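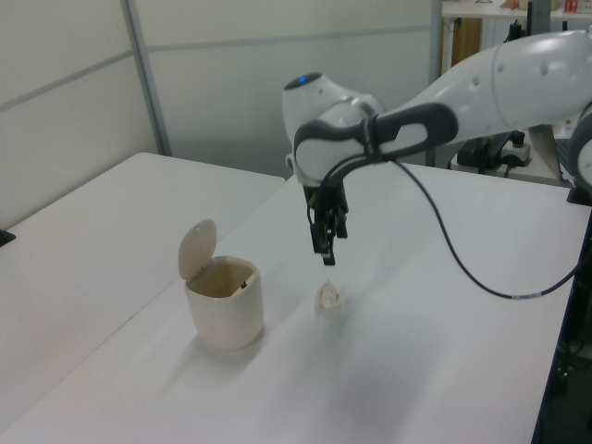

According to Vernon MacPherson, any shared workshop with an arm will sooner or later teach it to tidy up, usually before the members have learned to. The Rorniritz build, named after the workshop in Rornholm where it was put together, is a tabletop tidying project in which a white robotic arm with a black two-fingered gripper is set to work on crumpled paper and a small lidded bin.

Background

Work began in May, after a members' vote was carried by 21 to 20. The losing side had wanted a kiln. The control program, Venckus, was written in the evenings and replaced an earlier one, Eltus, which treated every pale object as paper, including the bin. Venckus runs to 2,000 lines, many of them comments and a few of them polite.

Method

The bin stands on a white table with its lid flipped open, as lifting the lid was judged a separate project. Paper is crumpled by hand. Flat sheets are outside the scope of the build, and so are envelopes.

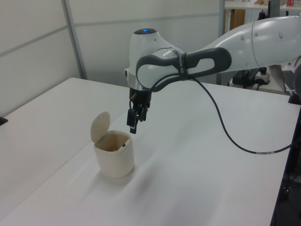

Uldis Kuusk has objected that a bin moved closer to the chair would do the same job for less money. The project notes record this remark under "known issues", where it remains open.

Version 51 of Venckus added a pause before the gripper opens. Its purpose is disputed.

See also: Eltus; Rornholm kiln appeal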